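Candidates' night in Tullville

The candidates' meeting for the Tullville council by-election was held at the Stindwood hall in April, and I went mostly to find out who was running. I had read one flyer and lost the other two.

The hall seats 80 and was close to full by seven. There were three candidates at a long table, with one microphone passed between them. Each got nine minutes to speak, then written questions from the floor. The flyers had promised four topics and we got through two, parking and the Andach Road bridge.

The bridge took up most of the evening. It has been down to one lane since last winter, and the council wants to put off the repair for another budget. Josefina Bustos was the only one who gave a date she would hold staff to. The other two said they would wait for the engineer's report. I can see the case for waiting, but the school bus goes the long way round every morning and I would have liked to hear that mentioned.
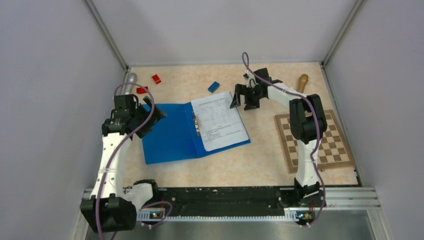
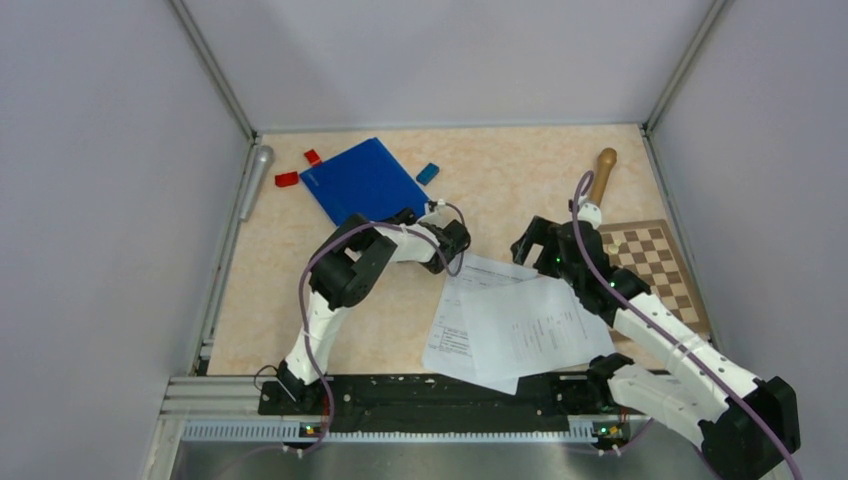 Do you have to be on the voters list before voting day?
You can be added at the polling place if you bring one piece of identification with your current address on it. It's quicker to do it ahead of time at the town office, and the counter is open over lunch.

Turnout is the thing I keep coming back to. Tullville has nearly 4,000 eligible voters, and at the last by-election the winner got in with fewer than 500 votes. A few streets could have changed the result – mine included, and I didn't vote in that one. I was working in Sirko that week and never looked into the advance poll.

There is an advance poll again this time, in the room behind the library. The parking there is poor after three o'clock, so I plan to walk over in the morning.

I haven't settled on a name yet. I'm leaning toward Bustos on the bridge, but her answer on parking was vague and I have emailed to ask what she meant by shared permits. If she replies before the advance poll I'll add it to this post.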